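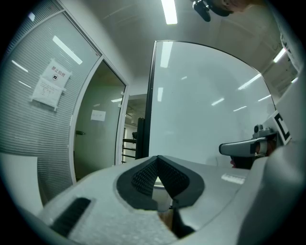 Hardwax oil on a beech counter: stop at 180 or go finer?

Forums > Interior Woodwork > Finishes > Oils and Waxes

We use cookies to keep you logged in and to remember which threads you have read. By continuing to use this board you accept them.

**planer_snipe**
2022-10-23

Beech kitchen counter, full stave, one section with an undermount sink cutout. The previous owner had it under a film varnish that failed at the sink end and along the front edge. I have stripped it to bare wood with a scraper and a random orbit sander. Gray staining at the sink is mostly gone after oxalic acid and a neutral rinse.

The finish will be Milard hardwax oil, satin. The can says sand to 150, apply thin, wait overnight, apply a second coat. A cabinetmaker I know takes everything to 800 before oiling and says the can is written for floors. I can't reconcile the two. Does going finer than the label reduce absorption enough to matter on beech, and does it affect how the end grain at the cutout behaves?

Moisture reads 9 percent at every point I tested, end grain included.

**ottoline_b**

Follow the can. Hardwax oils need an open surface. Sand beech past 180 with an orbital and you burnish it, the oil sits on top, and you get a film that is thin, slow to cure and easy to mark. Beech is diffuse-porous and closes up faster than oak does.

The label grit is also the grit the manufacturer tested at. If you change it you are running your own trial.

**Kerf Left**

I disagree in part. There are two questions here and they have different answers on the same board.

Face grain: 150 or 180, as ottoline says.

End grain: go finer. End grain takes up several times what the face does, and the result is a dark, starved edge that still lets water in. At the sink cutout I sand to 320, sometimes 400, to slow the uptake and even out the color. Then I keep feeding it until it stops taking oil.

**ottoline_b**

No quarrel with 320 on end grain for color. I don't accept that it helps with water. What keeps water out of end grain is how much finish has cured in the pores, and you are reducing that.

**Kerf Left**

It is reduced per coat. I put on more coats.

**planer_snipe**

The cabinetmaker's argument was mainly about feel. He says 150 leaves a surface that drags on a cloth and holds dirt.

**Amparo Paredes**

I ran a refinishing shop in Grundlow until I retired, mostly counters and stair treads. Some points on this.

The 800 figure is probably a mix-up between sanding the wood and sanding the finish. Going to 800 on bare wood makes sense for a thin pure oil on turned or carved work that gets handled. On a counter with hardwax oil, 800 belongs between the last two coats, or as a wet slurry with the final coat. That gives you the feel he is describing while the bare wood stays open underneath.

My sequence on beech was 80, 120, 150 with the orbital, then 150 again by hand along the grain. The hand pass takes out the swirl, which oil shows more than varnish does. Wipe with a damp cloth, let it dry fully, knock back the raised grain with a worn piece of the same 150. First coat with a white pad, all excess off within the time on the can. Second coat thinner than the first.

On the oxalic acid: rinse again. Residue under oil can give pale patches, and the dust is bad to breathe. Wear a mask for the next sanding regardless.

**planer_snipe**

Thanks, that clears up the discrepancy. I rinsed twice and will do a third. Is there a reason to avoid a soft interface pad on the sander? I have one on for the front edge, which has a small radius.

**Amparo Paredes**

Fine for the radius. Take it off for the flat. Beech is even enough that you won't dish it much, but around the sink you will round over the cutout without noticing.

**dovetail_22**

Has anyone compared Milard with Mosex? I used Mosex on a maple island in August and it skinned over in the can after one opening. The surface itself has held up.

**ottoline_b**

Mosex has more wax in it, going by how it buffs. It repairs well, water spots more. The can skinning is a headspace problem and every one of these products has it. Decant into a smaller jar, fill to the top, close it tight.

**Kerf Left**

Or put the lid on properly and store it upside down. I wouldn't choose a finish on that basis. On the water spots I agree.

**dovetail_22**

Upside down means the skin ends up at the bottom when you open it, so it is still in there. I'd rather decant.

**gable_end_joe**

Nobody has mentioned the underside. If the counter was varnished on top and raw below, it will have been moving unevenly for years. Oil both faces with the same number of coats. The underside needs one extra over the dishwasher, where the steam comes up. I also fit the foil vapor barrier that Kwiatkowski sells by the roll. Any foil-faced tape will do the same job.

**ottoline_b**

Same number of coats on both faces is more than is needed. One good coat below is enough if the room is heated normally. Agree about the dishwasher.

**gable_end_joe**

I have had a counter cup with one coat below and three above. It was fixed with slotted brackets and still cupped.

**Kerf Left**

Were the slots across the grain?

**gable_end_joe**

Yes, and the screws were free to slide. I checked when I took it off.

**planer_snipe**

Underside is raw, confirmed. The counter is off the cabinets, so coating both faces is little extra work. I'll do two coats each side and a third over the dishwasher.

Test pieces done on an offcut from the cutout, three strips: 150, 180 and 320, one coat each, room at 23 degrees Celsius. The 150 and 180 strips look the same to me. The 320 strip is visibly paler on the face and took longer to stop feeling tacky. On the end grain the 320 is the most even of the three and the 150 is close to brown.

So 150 on the faces and 320 on the end grain. I'll use 800 with the second coat on the top only.

**Amparo Paredes**

Put water on the strips once they have cured. Give them the full cure time on the can, overnight is only the recoat time. And lay the oily cloths flat outdoors to dry before you throw them out. They can self-heat in a bin.

**Kerf Left**

Post the end grain result when you have it, please. ottoline and I have an open item.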